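Wotden Forum > Arms and grippers > Teaching and teleoperation
Topic: Gear on peg by remote control, view from the wrist camera

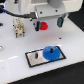 Post 1
pegboard_luddite
December 17, 2024

Task is the two-peg plate. Blue gear is on its peg, the other peg is free, red piece is in the fingers. I am collecting demonstrations by remote control with an Okine leader arm, one operator, one wrist view and one fixed view from the side. The policy is trained on both views plus joint positions.

The approach is fine. The trouble is the last few millimetres. When I drive the arm remotely I overshoot, back off, come down again, and the trained policy has learned to do exactly that. It hovers, dips, rises, dips. Sometimes it never commits.

I can also put the arm in free-drive and move it by hand. Has anyone compared the two on a job with a tight fit? I have 8 good demonstrations by hand and a lot more by remote control, and I don't want to throw either set away without a reason.

Post 2
tolstack

By hand, every time, for insertion. You feel the peg through the arm. With a leader arm that has no force feedback you are doing it by eye, and you correct late. The dithering in your data is the operator waiting to see whether the part has moved.

Keep the remote set for the approach and cut it off where the hand set begins.

Post 3
quillfeather

Disagree with tolstack. If you guide the arm by hand, your hand and forearm are in the side view for the whole demonstration. At run time they are gone. I trained on hand-guided data in April and the policy was poor until I replayed every path with nobody touching the arm and recorded the cameras on the replay. After that it was usable, but the replays did not all seat the part, so I lost a good share of them.

Also, your forces are wrong. When you push the arm down yourself, the motor currents do not show what the arm would need to do it alone.

Post 4
tolstack

He is using joint positions and pictures, so the currents don't come into it. The replay step is normal practice. If a replay fails, move the fixture back to where it was and run it again. Two minutes.

Post 5
quillfeather

They don't come into it as an input. They do matter if the controller is compliant, as the commanded position and the measured position differ at contact. Which one is he logging as the action? With hand guiding there is no command at all, only the measured position. Mix that with leader arm commands and you have two different meanings in one column.

Post 6
pegboard_luddite

Leader position as the action for the remote set. Measured position, shifted by one step, for the hand set. So yes, two meanings. I had not thought of that as a fault but I see the point.

Post 7
gantry_nine

A few things from doing a similar plate with a Van Acker bench kit.

1. Scale the leader motion down near the plate. I use a foot switch. Full scale for travel, quarter scale for the insertion. This removed most of the overshoot.

2. Do not keep demonstrations with more than one retry, unless you want retries. Keep a few with a clean single retry so that it can recover.

3. Check how the part sits between the fingers. In your picture the red piece is up against the left finger and the right one is well away from it. If the grip varies from one demonstration to the next then the peg position relative to the fingers varies too, and the policy has to work that out from the picture. A small holder for the pick-up fixes it.

4. Vary the angle of the plate on purpose. Yours is slightly skewed to the table, good, but change it between runs.

Post 8
pegboard_luddite

Re 3, the pick-up is from a loose position at present. I will make a holder.

Re 1, did the change of scale show up in the data as a jump? I would expect the leader and the arm to part company when you press the switch.

Post 9
gantry_nine

They do. You need to log the target sent to the arm, after scaling, and ignore the raw leader position. When you release the switch, re-zero the offset so the arm does not leap. Mine leapt once and bent a peg.

Post 10
sump_and_shim

Unpopular view: do you need to learn the insertion at all? Teach one pose above the peg, come down under force control, small spiral search, finished. I have a cell doing this with pins that has run 3,000 cycles since the last adjustment. The learned part only has to get you over the peg.

Post 11
tolstack

Gear teeth. If the blue one has to mesh with the red one the spiral gets you on to the peg and then you sit on top of the teeth. You need a twist as well.

Post 12
sump_and_shim

Add a twist then. A few degrees each way while pressing lightly. Still no training.

Post 13
quillfeather

Works until the plate moves. He said he wants the plate in different places, or gantry_nine said it for him. A search from a bad starting pose takes ages.

Post 14
pegboard_luddite

I do want it in different places. The search is a fair fallback and I will set it up as a baseline to compare against.

Did a quick test with the quarter scale switch. 9 new demonstrations, target logged after scaling, same starting position for the arm. 8 went on without a retry. Operator is slower on the descent but the path is visibly smoother when plotted. Not trained on them yet.

Hand-guided set is parked until I have done the replays with the cameras running.

Post 15
tolstack

Do the replays before you decide. I still expect them to be better at contact.

Post 16
lurker_dkk

Which foot switch? The Uline one we tried bounces and toggles the scale twice.

Post 17
gantry_nine

Any momentary pedal, with 50 ms of debounce in software. Don't use a latching one, you will forget which state it is in.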